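Grout haze on new porcelain, what am I doing wrong?
Flooring and Tile > General

mudbucket
Posts: 225
Finished a small bathroom floor in April and the tile still dries cloudy. Porcelain, matte, gray cement grout from Kunano. I've mopped it maybe 20 times. Looks fine wet, then the film comes back. Do I go to acid or keep washing?

Tondik
Posts: 300
Stop mopping with soap. Most floor cleaners leave their own film and you end up chasing that. Plain warm water and a white pad first, two buckets, change the rinse water often. If it's still cloudy, use a sulfamic acid cleaner mixed weak. Wet the joints beforehand.

halfbath_hal
Disagree on the acid. Cement grout that's only a few weeks old can lose color. I did mine with Grokau haze remover and got light patches along the tub that never evened out.

Tondik
Patches like that usually mean it sat too long or the grout was dry when it went on. I've used it on a lot of floors. Three minutes, scrub, rinse twice.

halfbath_hal
I followed the label. Just saying it's a risk.

cornertrowel
Whichever way you go, get the dry stuff up first. Leftover thinset crumbs turn to paste when you wet them and you rub it right back into the texture. Dustpan and a stiff brush, then vacuum the joints.
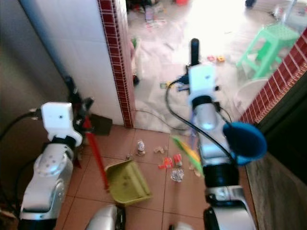 Red handle in both of these.
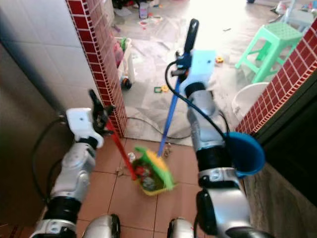 Pay attention to the doorway too. Grit collects against the threshold and gets walked back over the tile.

mudbucket
I never vacuumed, just swept once and started mopping. Is a shop vac OK on the joints?

cornertrowel
Yes, with the soft brush end. By now the grout is hard enough.

Tondik
Also check whether it was sealed. If somebody sealed over the haze, neither water nor acid will do much and you need a stripper.

mudbucket
Not sealed. The Cárdenas sealer is still in the box.

halfbath_hal
Good. Leave it there until the floor dries clear.

mudbucket
Vacuumed and did plain water with a white pad, 3 rounds. Most of it is gone. There's still a dull strip by the toilet. I'll test the weak acid on a spare tile I grouted with the leftovers and post how the color looks.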